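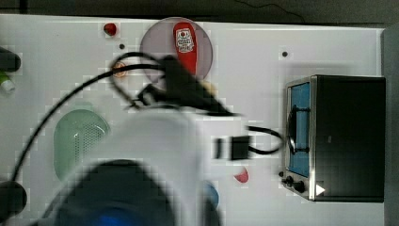
Ximena Daza

# Scoring a cluttered-table policy with paired resets

This page covers how we compare two versions of a manipulation policy on the toy kitchen table. It assumes you already have the arm running and both checkpoints loaded. The method came out of the Skeltitz tests, where two checkpoints looked different for a week and then turned out to be the same once the starting layouts were matched.

## What you need

- A fixed camera looking down at the table
- A set of kitchen props: colander, plate, ketchup bottle, cups, toy fruit
- The Grinirholm logger, or anything else that saves a still at the start and end of each trial
- Two checkpoints, named A and B in the steps below

## 1. Record the starting layouts

Lay the props out by hand and save one still per layout. Don't tidy them. Put some things near the edges and turn the handles different ways. We use 79 layouts and keep the list fixed for a whole comparison.

Write the instruction for each layout at the same time, before either checkpoint has run. Ours are short, like "pick up the ketchup" or "put the strawberry in the colander."

## 2. Run in pairs

For each layout, run A, reset the table, then run B. Swap the order on every second layout. To reset, show the saved still at half opacity over the live view and move each prop until the edges line up.
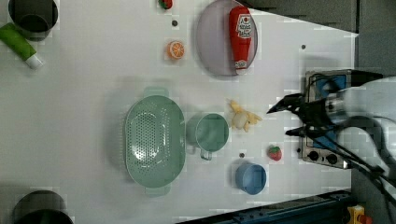
Small props take the longest to line up. A strawberry that is turned a little is fine, but a bottle lying on its side needs its cap pointing the same way as in the still, as this changes which grasps are open to the gripper. If you can't match a layout in a few minutes, skip it for both checkpoints and note the number.

Each trial gets 200 policy steps. Stop it there even if the arm is close to finishing.

## 3. Score from the end stills

Have someone score the end stills without knowing which checkpoint made them. Use three marks:

- **2**: the prop is where the instruction said
- **1**: the right prop was moved but ended up elsewhere
- **0**: anything else

If a second prop was knocked off the table, write it in the notes column. It doesn't change the mark.

## 4. Compare

Take B minus A for each layout. Resample those differences 2000 times with replacement and report the middle 95 percent of the means. If that range includes zero, report no clear difference.

Keep the per-layout scores in the results file along with the mean. The Trulturthorpe script reads them directly and plots which layouts changed sign.

Last edited April 2026. The drawer layouts will be added in May.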